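How I make overnight oat bread (the lazy way)

I've been baking this loaf since we moved to Skorkmont, where the nearest decent bread is a bus ride away and the bus is not what I'd call keen. It's a no-knead dough, so if you can stir porridge you can make it. You'll want a lidded pot that can go in a hot oven and a bowl big enough for the dough to double.

What goes in

375 g strong white bread flour
A big handful of porridge oats, plus extra for the top
7 g salt
A small pinch of dried yeast (and I do mean small!)
300 ml cool water

Mixing it

Tip everything dry into the bowl, give it a stir, then pour in the water and mix with the handle of a wooden spoon until you can't see any dry flour. It'll look a right mess, all shaggy and sticky, and that's fine. Cover it and go to bed. I start mine at 9 in the evening and ignore it till breakfast.

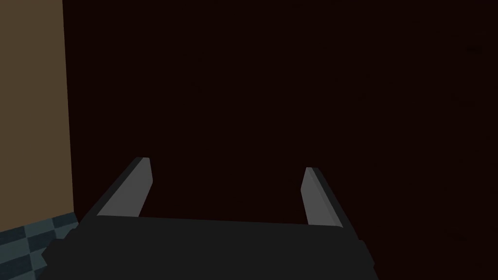 By morning it should be puffy with bubbles on top. If your kitchen is freezing (mine is, until March at least) give it another couple of hours. I once rushed it and ended up with something you could have propped a door open with.

Shaping

Flour the worktop, scrape the dough out and fold the edges into the middle, working your way round like you're wrapping a parcel. Flip it over so the seam is underneath, roll it in oats and sit it on a sheet of baking paper. Leave it under a tea towel while the oven heats up, with the pot inside, as hot as it'll go. Mine tops out at 240°C and manages perfectly well.

Lift the dough in by the paper, lid on, and bake for half an hour. Then take the lid off and give it another 15 minutes, or a bit longer if you like a dark crust, which I do. Please use proper oven gloves, that pot is vicious.

Let it cool on a rack before you cut it. I know. I never manage it either, but the middle goes gummy if you slice it hot.

Keeping it

It stays good for 48 hours in a paper bag and makes lovely toast after that. I slice half and freeze it straight away.

Comments
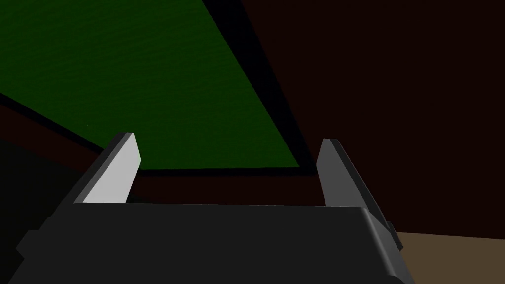

Gestard: Made this with half wholemeal and it came out a bit dense but very tasty. Would you add more water next time?

Yes, a good splash more! Wholemeal drinks it up. Add it a spoonful at a time until the dough looks as sticky as the white one does.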